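Divitz Handheld Gripper Kit
Set-up Guide, Section 4: First Session in a New Room

Applies to kits with a head camera, two hand-held grippers, two marker cubes and one handheld screen. Last revised 2019-06-26.

Before you start this section, both grippers must be charged and paired as described in Section 3. If you bought the kit through Cludolness as a rental, pairing was done before shipping and you can begin here.

4.1 Choosing where to work

The kit works in most indoor rooms with ordinary ceiling lights. The head camera reads the printed patterns on the marker cubes, and the software uses them to work out where each gripper is and which way it is turned. Anything that hides a pattern or shows the camera a second copy of it can cause a wrong reading.

1. Pick a spot with a counter or table you can reach while seated or standing. You need enough floor to turn in a full circle with both arms held out.

2. Switch on all the lights you plan to use during recording. Changing the light partway through a session means repeating the check in 4.3.

3. Look for mirrors, glass doors, dark windows and polished metal. Mark their positions on the room sheet supplied with the kit.

4. Move cables away from the places you will put your feet. Tape down any that have to cross your path.

CAUTION: Do not let a cable hang from the work surface where a gripper finger can hook it. A caught cable can pull equipment off the counter.

4.2 Fitting the cubes and picking up the grippers

1. Slide each marker cube onto its mount until the latch clicks. The left and right cubes have different patterns and are not interchangeable. The side is printed on the base of the mount.

2. Press the power button on each cube once. Wait for the small light on top to turn green. A red light means low battery. No light after ten seconds means the cube is not seated.

3. Put on the head camera and tighten the rear strap until the camera stays put when you nod.

4. Place the handheld screen where you can read it by looking down. Some users hold it on the lap with a strap. The optional chest bracket (part 922) keeps it in place when you stand.

5. Pick up both grippers and squeeze each trigger fully three times. The fingers should close and open without sticking.

6. Hold both grippers in front of you, below chin height, with the cubes facing the camera.

NOTE: Wipe the cubes with a dry cloth only. Cleaning fluid lifts the ink from the black squares, and a damaged cube has to be replaced as a unit.

4.3 Mirror and reflection check

This check takes a few minutes and should be done once for each new room. It teaches the software to drop reflected cubes from the tracking. If the room has no reflective surfaces on your room sheet, go to 4.4.

1. Face the largest reflective surface, close enough that both cubes show clearly in it.

2. On the handheld screen, choose Room, then Reflections, then Start. The timer begins to run.

3. Hold both grippers out in front of you so that the camera has the real cubes and their reflections in view at the same time.

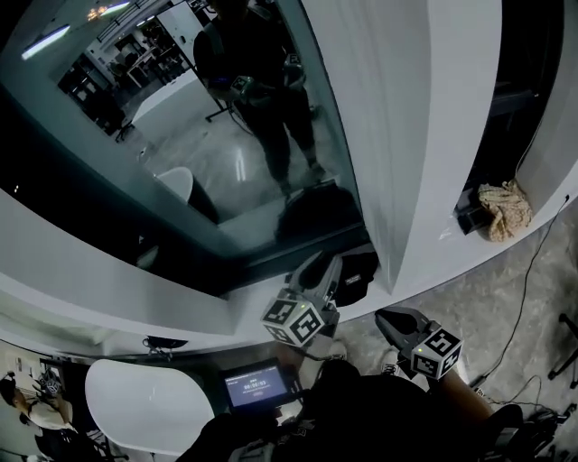 Figure 4-1. Reflection check at a large mirror, both cubes lit green, timer at 00:00:03.

4. Keep still until you hear one long tone. Do not rest the grippers on the counter during this step.

5. Turn the left gripper slowly through a quarter turn and back. Do the same with the right. A short tone confirms each side.

6. Read the score on the screen. A score of 100 means every reflected cube was rejected. Any lower score means at least one was still being tracked, and the steps should be repeated from a slightly different angle.

7. Repeat for each of the other surfaces on your room sheet.

NOTE: Other people may work with their own kits in the same room, provided each kit is set to its own cube group. To change the group, choose Cubes, then Group, and follow the prompts. Two kits on the same group will trade positions without warning, and the recordings cannot be repaired afterward.

If the score stays low after three tries:

- Cover the mirror with plain cloth or paper. Matte material works best.
- Turn so that the mirror is to one side of you and record from there.
- Check that the cube faces are clean and flat. A lifted corner changes the pattern.
- Lower the camera brightness by one step under Camera, then Exposure. Bright ceiling lights seen in a mirror can wash out the cubes.

4.4 Short test recording

1. Place one soft item and one hard item on the counter within easy reach. Choose things that will not break.

2. Start a recording. Pick up each item, lift it clear of the surface and set it down again. Use the left gripper first, then the right.

3. Stop the recording and choose Review. The two colored lines on the screen show the path of each gripper.

4. Look for gaps or sudden jumps. A gap usually means a cube was turned away from the camera or covered by your arm. A jump usually points to a reflection, and you should go back to 4.3.

5. Save the test under the name of the room. The software loads the reflection settings again the next time you choose that name.

CAUTION: Keep fingers, hair and loose sleeves away from the gripper jaws. The spring closes them fast when the trigger is let go halfway - always let it out slowly.

4.5 Storing the kit between sessions

Turn off both cubes before placing the grippers in the case. Cubes left on will drain overnight. Coil the charging cable loosely and store it in the lid pocket. Do not leave the head camera in direct sun.

Replacement cubes, straps and cases can be ordered from Çetinkaya or from the Prurkthorpe service desk. Have the serial number from the inside of the case lid ready when you order.

Continue to Section 5, Recording Full Tasks.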